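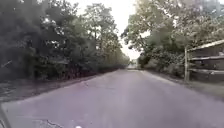
A narrow lane with no painted markings, seen from the front of the robot.

Oanh Kim keeps her tools in the same order my grandmother kept her sewing box, and I found that comforting on the morning I spent watching her look after a robot. It is the sort of machine that drives itself along quiet roads all day, minding its own business, and it spends its nights in a rented garage in Malow, between a chest freezer and somebody's canoe. Everybody calls it Oddsson. I asked where the name came from and got three different answers, so I'll leave that alone.

Oanh is the one who gets it ready. She starts with the wheels, which she spins by hand with her head tilted, listening for grit in the bearings. Then come the battery clips, the brake, the big red stop button (pressed twice, always twice) and finally the camera, which gets more of her attention than everything else put together. She wipes the glass with a square of old cotton shirt, and she will not let anyone use a paper towel on it. I know because I offered her one!

The camera looks forward and a little down, and it takes in a bit of the robot's own body along the bottom. Oanh likes it that way. On her laptop she has a saved view from a day when the aim was right, and every morning she lays the new view over the old one and checks that the dark curve in the lower left corner falls in the same place. If it has slipped, the bracket has slipped, and out comes the smallest wrench in the box. She allows herself 25 minutes for this and usually needs less, though back in December a bent bracket kept her at it until lunch.

The bracket itself is made by Daltura, and she speaks of it the way people speak of a cousin who means well. The software that decides where the road is and where it isn't goes by the name of Drukum, and that belongs to Tùng Ninh, who had driven in with a thermos of soup and a list of complaints about shade.

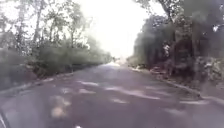

Patches of sunlight on the pavement, the kind of road Tùng frets over.

Shade, I learned, is most of Tùng's job. A person walking under trees hardly notices the bright spots on the ground, but to a camera a spot of sun can look a good deal like a puddle, or a pale stone, or the place where the pavement ends. The white sky makes it worse. Let in enough light to see under the bushes and the sky washes out the leaves; hold the light back and the bushes turn to ink. So he sits with the drives and goes through them one picture at a time, marking the edge of the road by hand wherever Drukum has guessed badly. He had 2,574 of them marked when I visited, and he seemed neither proud nor sorry about it.

“Curbs are a gift,” he told me, blowing on his soup. “Give me a curb and I can go home early. Grass and dirt running into the asphalt, that's where I earn my money.”

After the camera is settled they do a short test, 50 yards out and 50 yards back, with Oanh walking alongside and one hand near the stop button. She watches the wheels and Tùng watches the screen, and they call things out to each other in a shorthand I never did catch up with. A crack in the pavement gets its own word. If the steering twitches, they stop and argue, quite pleasantly, over whose department it is – the front axle or the software – and whoever loses fetches the folding chairs.

On the morning I was there Oanh lost. She took the left wheel off, found a washer worn thin as a dime, and replaced it from a jam jar that holds more than 200 of them. Then she wrote it up in the green notebook that hangs from a nail by the door, in pencil, in very small letters: “2/14/22, left front washer, Tùng was right.” He asked if he could take a picture of the page, and she told him to go finish his soup.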